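About Callard

Callard is a shirt-mending and folding service. We take in everyday shirts, the kind you reach for on a cold morning or put on for dinner at your sister's, and we send them home looked over, buttoned and properly folded. We started with one table, one iron and a great deal of opinion about collars, and most of that is still with us (the table has been replaced).

A good part of what we do comes down to the same small job, done again and again with care. A shirt is spread out, straightened, buttoned and folded, and then the next one gets its turn. 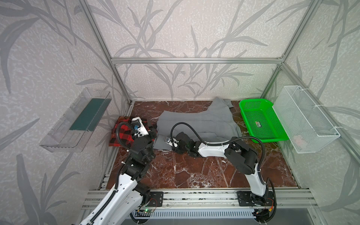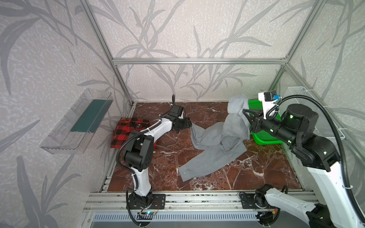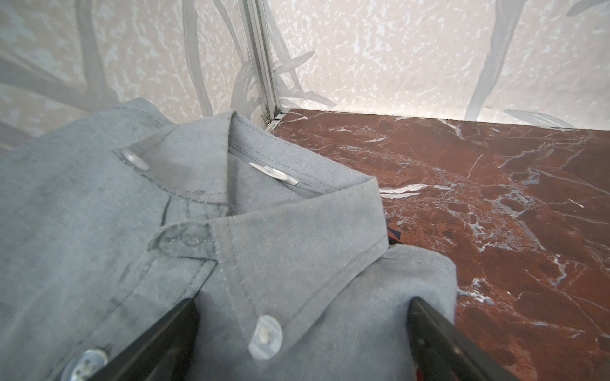
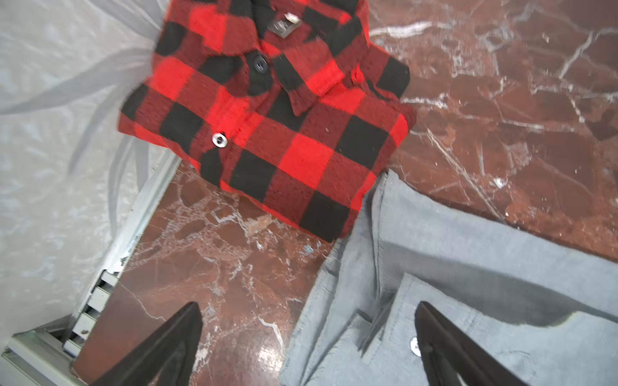
Gray garments and a red and black plaid shirt, at different stages of folding.

How we began

The name comes from Callard Street, where we rented our first room over a bakery. People brought us shirts that had lost a button or gone thin at the elbow, and while we were at it we folded them nicely, because it seemed rude to hand them back in a heap. Before long customers were telling us that the folding was their favorite part. One family brought in a whole suitcase of flannels that needed no mending whatsoever! So we added folding to the price list, and it has been there ever since.

These days we have two rooms of our own on the ground floor of the old Lam building, with good light in the mornings and enough shelf space that we no longer have to keep finished bundles on the stairs. In our last full year we mended 1,571 shirts and folded 2,062, and the difference between those two figures is made up of people who simply wanted their closet in order, which we understand completely.

How we fold

We have taught a lot of people to fold a shirt over the years, and everyone arrives with a method from home. We don't mind that at all. Still, we do have a house fold, and it goes like this.

The shirt is laid out and smoothed from the middle toward the sides. The top button is done up, then every second one down the front, and if it is a button-down, the collar points are fastened as well. It goes face down after that, with the sleeves brought in across the back and the sides folded over them. The tail comes up, the whole thing is turned over, and the collar gets a last look. A soft cotton shirt wants a light hand, and a brushed flannel will put up with almost anything, though it makes a thick bundle and you have to allow for that on the shelf.

We work on a smooth, hard surface whenever we can. Cloth slides on it easily, and a stray thread or a loose button shows up right away. Baskets stay close to the work, and yes, things do get put down in a pile now and then – we are a busy place, and a pile is only a shirt waiting its turn.

Buttons and the rest

Every shirt gets its buttons checked, down to the little ones on the collar. We keep more than 1,000 spares in shallow drawers, sorted first by size and then by color, along with a jar of snaps that has never been sorted and probably never will be. If we can't match a button exactly we will tell you before we sew anything on, and sometimes we'll suggest moving a good one up from the bottom of the shirt, where it won't be missed.

Our thread and tissue come from Bunness, and the flat cartons we mail in are made by Zuneo. A carton holds 6 shirts comfortably, or fewer if there are flannels among them.

Sending us your shirts

You are welcome to drop shirts off at the front room or mail them in. Please wash them first, empty the pockets, and put a note in with your name and anything you'd like us to know. December is our fullest month by a long way, so anything needed for the holidays should reach us early.

And if you would rather learn to do the folding yourself, do stop in and ask – there is usually somebody at the table who would be glad to show you.

Page last updated February 6, 2021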